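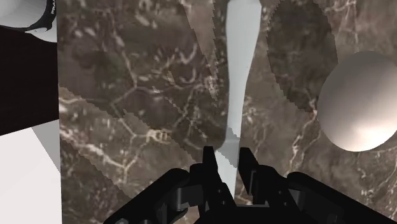
The black gripper and a pale, long object on a marble tabletop in Nitirix's simulator.

I finally got a turn at the Nitirix demo in Naltholm, and I had way too much fun! The team there is teaching a simulated arm to handle things on a table, and they do it by having people drive it remotely - you hold a small hand controller, you watch the view from just behind the two fingers, and every move you make gets saved as a lesson.

They've collected roughly 3,000 of these runs since February and want 700 more before the next training round. I did nine. My first few were awful (the view takes some getting used to, and I kept coming in too fast), but the people running it told me to keep going, wobbles and all.

The project is called Tarar, and Nitirix says the finished set will be free for schools and hobby groups to download. Sign-ups for remote driving are still open - sessions run half an hour, and you can do them from home.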